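Call for participants: evening group on sleep and worry

Plultia Counseling Rooms, second floor, Rudinum Street side entrance

We are looking for adults who would like to join a new group for people who sleep badly and worry in the night. The group starts in August and meets for eight weeks, every Thursday from 6:30 pm until 8:00 pm.

The group is led by two counselors of our practice. Both have worked with groups before, but this program is new for us, and for this reason we offer it at a low price and ask the participants to tell us their opinion at the end.

Who can take part

You can apply if you are 18 or older, if your sleep has been poor for three months or longer, and if you can come to at least six of the meetings. You do not need a diagnosis or a letter from your doctor. You also do not need any experience with counseling. People who take sleep medicine are welcome, but please do not stop or change it on account of the group. This is a matter for you and your doctor.

The group is not the right place if you are in a crisis at this moment, or if you work on night shifts. In the second case please write to us anyway, as we keep a list for a possible daytime group.

What we do in the meetings

Each evening has two parts. In the first part we talk about the past week, and everyone may say as much or as little as they wish. After a short break with tea we do an exercise together. Some exercises are done sitting and some lying on a mat. We also give a small task for home, for example to write down your worries at a fixed hour in the afternoon, before the evening begins. 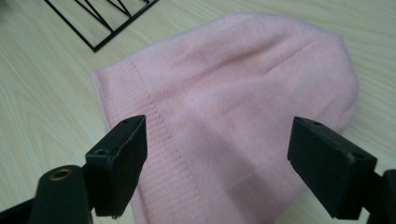

Between the meetings you will keep a sleep diary on paper. It takes a few minutes in the morning. We know that many people forget it on weekends, and a diary with empty days is still useful to us.

What is said in the group stays in the group. Before the first evening every participant signs an agreement about this. The diaries belong to you and you take them home at the end.

Cost

The price for the whole group is 42 dollars, and it includes the printed workbook. If this is too much for you at present, please mention it in your message and we will find a solution. We cannot pay for travel.

How to get here

Bus 41 stops in front of the Sfeir pharmacy, and from there you walk two minutes. Please use the side entrance, because the main door is locked after six. There is an elevator. Parking in our yard is possible only for people who have difficulty walking, so please tell us before.

How to apply

Write us a short message or leave it in the mailbox of the practice, marked "Sleep group." Please tell us your name, your phone number, the best time to call you, and in two or three sentences how you sleep now. A counselor will call you for a conversation of 20 minutes. In this call you can ask everything you want, and you can still decide against the group afterward.

By phone you reach us at extension 729, in the mornings only. When the group is full, we will offer you a place on the waiting list.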